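October 20, 2021

I have been meaning to write up our robot club for ages, and now that half-term is nearly on us and the kettle is on I've run out of excuses. Those of you who come here for the allotment news will have to bear with me for one post (the leeks are fine, thank you for asking).

The club started back in June with two laptops and a box of motors that Trilok Gautam had been keeping in his loft. Trilok runs the sessions and I help with the younger ones, make the tea and do a lot of untangling. We have 26 members now, and this term's project is called Fotness, a name the children voted for and which I still can't say without smiling. The aim is to build an arm that can unpack shopping. It sounds such a small thing, doesn't it? I thought so too, until I sat down with the group and tried to write out every single step of getting one bottle out of a pack of water.
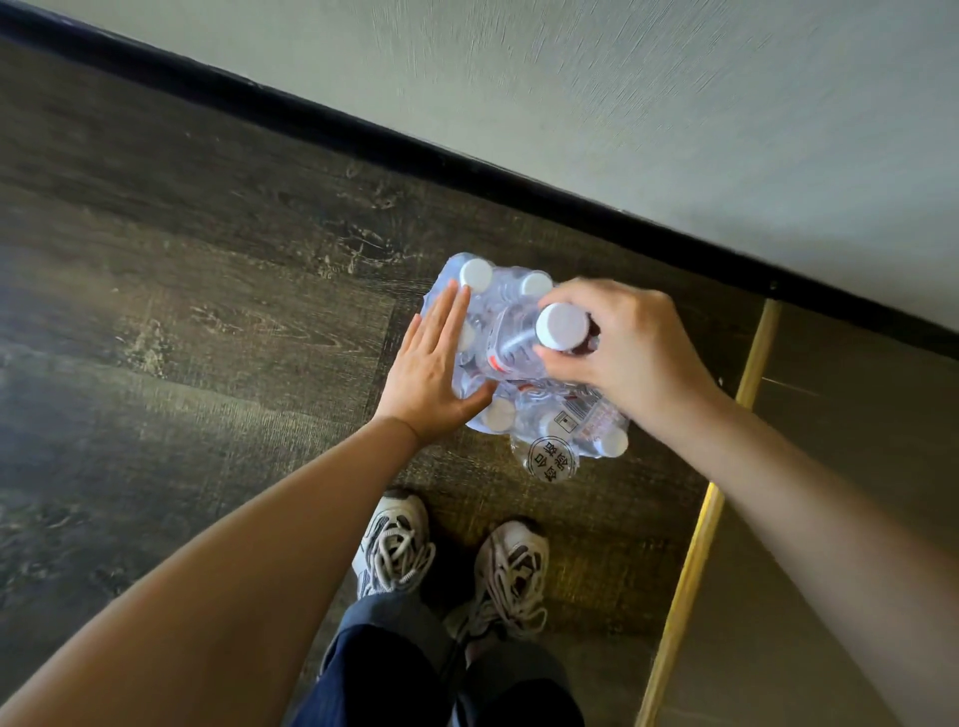

Left hand holding the pack, right hand on the bottle.

We argued happily over the left hand for most of a session. I had always thought of it as the hand that does nothing while the other one gets on with the job, but the children wanted it written down properly – where it goes, how flat it is, which way it pushes. One girl pointed out that if you only build one arm you need a wall or a weight to do the left hand's work, and Trilok went very quiet and wrote that on the board in capitals. She has been insufferable ever since, in the nicest possible way!

Then there is the wrapping. Clear film is a misery for our poor little arm, which goes by the name of Cuvard and was put together by the older group. It sees the shine on the plastic and takes it for the edge of something. We keep a tally of attempts on a long roll of lining paper, and when I left last week it stood at 173, with rather a lot of crosses on it and a few ticks that had stars drawn round them.

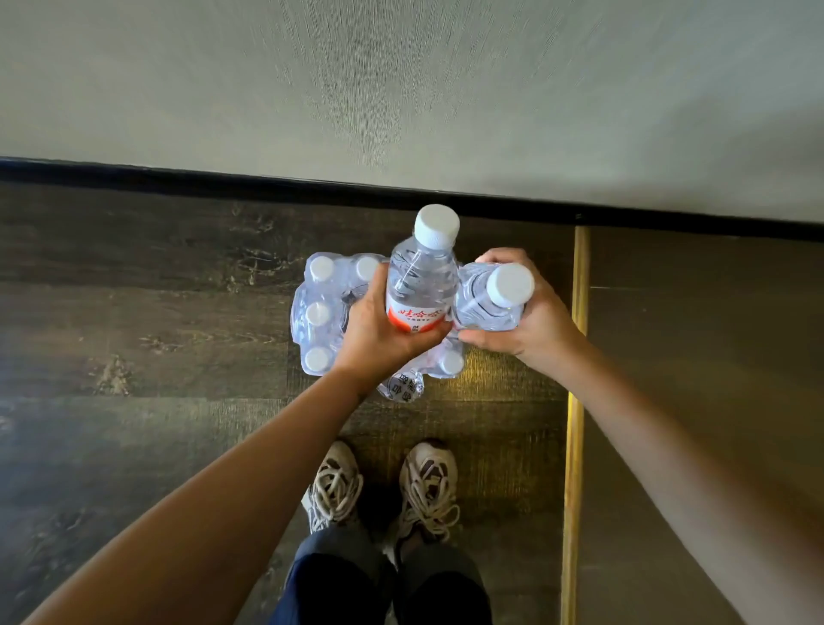

The next big question is whether to go on to a second arm. The older ones are very keen, as you'd expect, because picking up two bottles together feels so natural to us and they would love to see a machine manage it. Trilok would like one arm working nicely first. I can see both sides, and I also know what the motors cost, so I have been keeping my head down and handing out biscuits.

In the meantime the younger group has been working on grip. They made padded fingers out of washing-up sponge, then bicycle inner tube, then a mixture of the two held on with far too much tape. The inner tube is the best so far, especially round the neck of a bottle where there is less to hold on to. Lids are a separate battle and we have agreed to leave them until after Christmas.

If anyone reading has an old webcam or any small servos lying in a drawer, we would give them a very good home. Leave a comment or catch me at the school gate. I'll try to put up the step list when it's been typed out – it runs to more than two pages at the moment and a good part of it is crossed through in purple felt tip.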